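Rekov Peg and Insert Board, Set 13

The Rekov board is a flat white work surface supplied with blue parts and white insert plates for placement and insertion tasks. It is used upright or turned, on any level bench, and needs no clamps for light handling.

Item number: 1803
Board: rectangular, white
Parts: blue, mixed sizes, from small pegs to the large round pieces
Insert plates: white, removable
Recommended bench surface: dark, non-reflective

Small pegs are easiest to locate against a plain background. Saavedra supplies the board with a storage tray and a parts list – check both before first use.

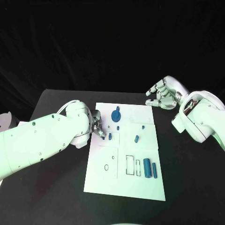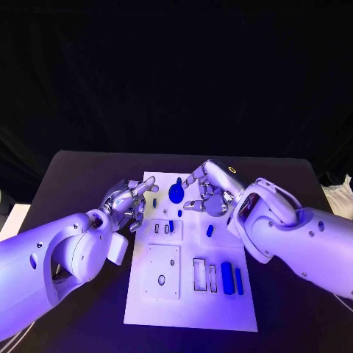
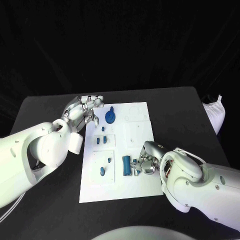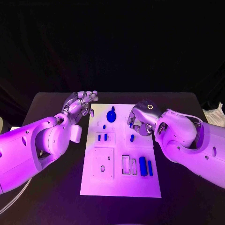

White work surface and blue parts on a dark tabletop, black curtain behind.

Setup
Lay the board flat with the long side running away from the operator. Keep spare parts in the tray. Seat the insert plates first, then the pegs. If a peg binds, lift it straight out and check the opening for dust – do not force it.

Care
Wipe with a soft damp cloth. No solvents. Store flat, out of direct sun.

Spares
Pegs and insert plates are sold separately in bags of 100, one size per bag. Quote the item number and the part size from the list. Orders received by Tuesday noon ship the same week. Spares inquiries: Sanaa El Fassi. Technical questions: Niall Swanson.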